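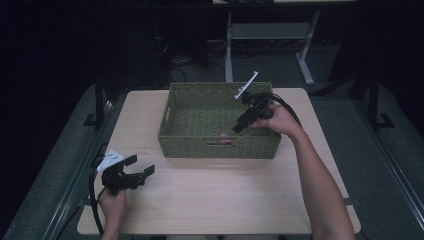
Photo: Brisbridge Seed Library

Progress report to the Rezaei Fund, June
Brisbridge Seed Library, second year of the grant

We have a lot to share this time! When we last wrote, the seed library was open at the Brisbridge branch only, and we were still waiting on shelving for Mernon. Both branches are now up and running, and in May we handed out packet number 1501. Our target for the whole year was 2000, so we are well ahead of where we hoped to be by summer.

Beans and tomatoes went first, as they did last year. The surprise has been flowers. Borrowers at Mernon keep asking for zinnias and cosmos, and we ran out of both before the end of April. We have moved $300 from the printing line to the seed line to restock, as your office approved.

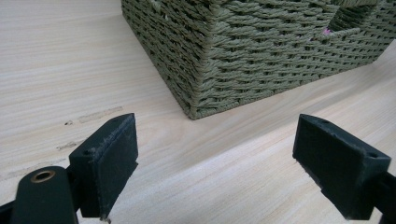

Returned seed is the part of the project we were least sure about, and it is going better than we dared to hope. More than 2000 bean seeds came back from last fall's borrowers, most of them clean and clearly labeled. Drop-offs need something people can find without asking at the desk, and a woven basket in olive green, the kind made of twisted paper rope, does that job nicely - it is light, it looks friendly, and it fits on a table next to the sign-out sheet. We would like to put one like it at each branch before the fall harvest. Squash is still a problem, as it crosses so easily, and we now ask people not to return it.

We held 3 seed-saving classes in the spring, 2 of them at Mernon. The tomato class filled up in a day (we squeezed in extra chairs) and the recipe for fermenting the pulp has been photocopied so many times it is hard to read. A fresh copy is on the to-do list.

The germination tests are behind schedule. The Nerier lettuce, our oldest variety, did poorly in the first tray and needs to be run again before we lend any more of it. We expect to have results with the next report.

Spending is on track apart from the change noted above. Still to come this year: the fall return drive, new labels in larger type, and a winter swap at Brisbridge, which people have already started asking about.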